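How to Run an Office Lottery Pool Without Losing Friends

Posted 2023-09-13 by Teodor Piątek

Let me get the bad news out of the way. Pooling your money does not make the lottery a good bet. Twenty-two people buying tickets together lose money at the same rate as one person buying alone, they just do it with company. If somebody at work tells you a pool "beats the odds," ask them to show you the math.

People are going to run pools anyway, and most of the trouble I hear about comes from sloppy paperwork. So if you must, do it this way.

Step 1. Pick one person to buy.
One buyer, one backup. Write both names down. At Wonis, where I used to work, the job drifted between three people and in March two of them each thought the other had bought. The numbers didn't hit, which is the only reason they still eat lunch together.

Step 2. Put the rules on one page.
Who is in, how much each share costs, which drawings are covered, and when the money is due. Say what happens to small prizes too. Most fights are over a $22 win, and whether it gets split or rolled into more tickets.

Step 3. Take the money before the drawing.
No IOUs. "I'm always in, you know that" is how you end up in front of a judge. If the cash isn't there by the cutoff, that person sits out. Elżbieta Duda, who keeps the list for a pool of regulars at Szulc, reads the paid names out loud before she leaves for the store. It sounds fussy. I'd copy it. 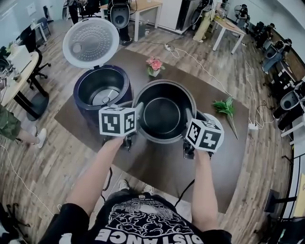 A black inner pot, raised above the table.

Step 4. Copy every ticket.
Photograph the front of each one, with the date and numbers readable, and send the pictures to the whole group before the drawing. After the drawing is too late – at that point it proves very little. Keep the pool's tickets in their own envelope and buy your personal ones in a separate transaction.

Step 5. Check the numbers twice.
Use the official results, then have a second person check. I don't trust scanning apps on their own, and I trust texts that say "You've won!" even less. If you are asked to pay a fee to collect a prize, it's a scam.

Step 6. Know what you'd do with a real prize.
A $700 win is easy enough to divide at a kitchen table. At $2,000 I'd want signatures. Anything bigger, leave the ticket somewhere safe and talk to a lawyer and a tax person before one of you claims it in their own name. Rules on group claims vary by state, so read your lottery's claim form and skip the forum advice.

What about the paid pool services and "smart pick" software? I've looked at a few. Past drawings don't tell you anything about the next one, and a monthly fee is money that isn't even buying tickets.

Set a limit, and if playing stops being fun, quit the pool.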